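Cedulus (television program)

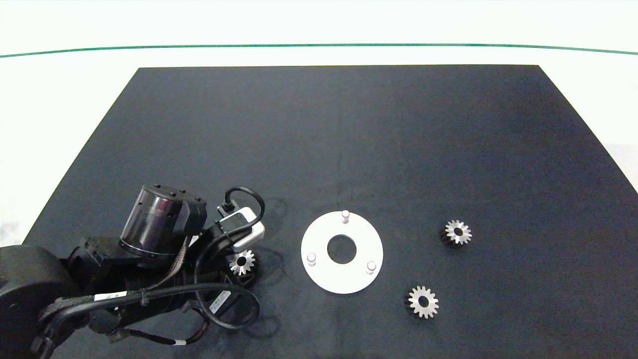
A black robotic arm over a dark gray work mat on a white tabletop.

Cedulus is a television program of obituaries and farewell speeches, produced by the company Hilano for the regional channel Urdale. The first episode was shown in January 2021. Each episode remembers one person from public life who died in the months before, and the main part of it is a eulogy read by a member of the family.

Format

An episode has a length of 35 minutes and consists of 6 parts. It opens with a short notice of the death, which is read by the presenter in the style of a news bulletin. After this come old interviews, pieces of film and radio, and a conversation with one former colleague. The eulogy is placed near the end and is never cut. The closing part contains only music and the dates of birth and death.

The family writes the text of the eulogy. Editors may correct facts, but by the rules of the program they do not change the opinions or the order of the text. If the speaker works for the channel, the presenter must say so before the speech begins.

Production

Hilano records the program in its studio in Ellwood. In the first season the eulogies were recorded in front of an audience of 200 people. From the second season there was no audience, after several families had asked for a quieter room. The studio set is simple, with a desk, a lamp and a high chair, and it has stayed almost the same in all seasons.

The title comes from a working name that was used by the producers during the preparation of the pilot. It was meant to be replaced before the broadcast, but the channel had already printed it in its winter schedule.

Reception

Reviews of the first season were mostly favorable. Critics liked the slow rhythm and the fact that the speakers were allowed to be funny. Some of them found the opening notice too cold beside the rest of the program. A second complaint was about the choice of subjects, because actors and singers appeared much more often than writers or painters.

Episodes

As of the end of the fifth season, about 205 episodes have been shown. Two episodes were repeated in a longer version, with the full conversation with the former colleague.

See also
Obituary
Eulogy
Television documentary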